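Chapter 6
Setting Up the Table and Looking After the Cell

By now you have met the arms, the controller and the software that ties them together, and if you have worked through the exercises at the end of the last chapter you have probably also met your first unexpected stop. Good! Everybody has one, and most of us have a great many. In this chapter we leave the code alone for a while and spend our time at the table itself, with a cloth, a roll of tape and a bit of patience.

I know this can feel like housekeeping, and I remember being a little insulted when I was handed a duster in my first month at Studness. But a cell that is well laid out and regularly looked after will forgive you a lot of clumsy programming, and a neglected one will make even careful work look bad. So please don't skip ahead to Chapter 7, tempting as it is (the chapter on grasp planning is everyone's favorite, mine included).

Our running case is the snack-packing cell from the Warraich course, two arms sharing one table. It is a friendly cell to learn on. The goods are light and come in all sorts of shapes, and you can buy replacements at the corner store. A round wicker bowl of clear-wrapped bars, a stepped acrylic stand with little boxes on it and a rack of bottles each ask something different of the arms, and each has its own way of drifting out of place over a long afternoon. The cream tray in the middle is where the orders are put together, so both arms need to reach it comfortably, and we will use it as our reference for everything else.

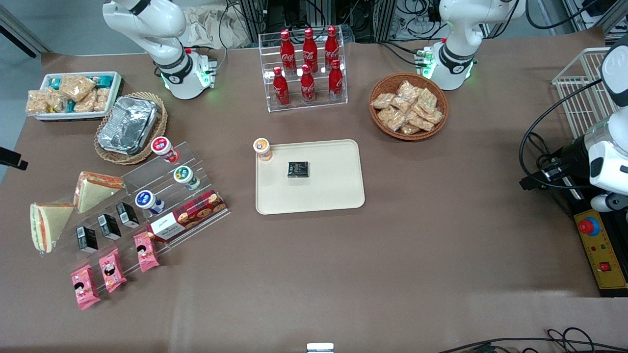
6.1 Before You Touch Anything

Start every session with the arms parked and the emergency stop pressed. Then walk the whole way around the cell, slowly, with your hands to yourself. Look at the bases, look at the cables, look at what has been left lying behind the table. You are getting your eye in, much as you might walk around a car before a long drive, and after a couple of weeks you will notice a shifted bracket before you could say what is wrong with it.

Next, check the goods against your layout sheet. Containers first, contents second. A bowl that has slid a finger's width toward the edge matters more than one bar lying crooked inside it, and it is easy to fuss over the bar and miss the bowl. If you keep a log (and you should), write down what you moved and which way. The Uvisport logbook we used while preparing this edition has 521 entries, and 496 of them are about something that had been nudged. Very few are about anything broken.

6.2 The Stop Button and Its Cables

The stop button deserves a section of its own, however short. It must be within easy reach of the person standing at the cell, with nothing piled in front of it, and its cable must have enough slack that nobody can drag the box along by accident. Too much slack is a nuisance as well – a loop that wanders out over the work surface can end up under a tray or between two gripper fingers.

Once the walk-around is done, test the button properly. Release it, bring the arms up at low speed, press it during a slow move over a clear part of the table, and watch that both arms stop. Write the result in the log. Then park everything again and follow each cable with your eyes from its plug to the place where it leaves the table. I like to use the wrist view for this too, with the fingers open and the arm held still above the basket, and it's surprising how different a familiar corner looks from up there.
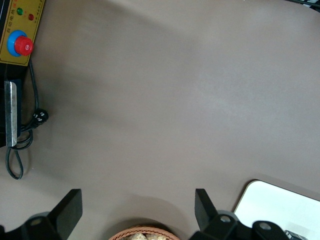 Readers of the first edition had plenty to say about all this, and one of them wrote from Burkedberg that taping the cables down every 20 centimeters had worked nicely until the day a plug needed changing, when the whole run had to be peeled up with the arms powered off and the shift waiting. Soft ties on small adhesive mounts were the cure there, and the letter recommended leaving the last stretch before each plug free, so that a connector can be swapped without disturbing its neighbors. I have done it that way ever since, and the steps in the next section assume that you will too.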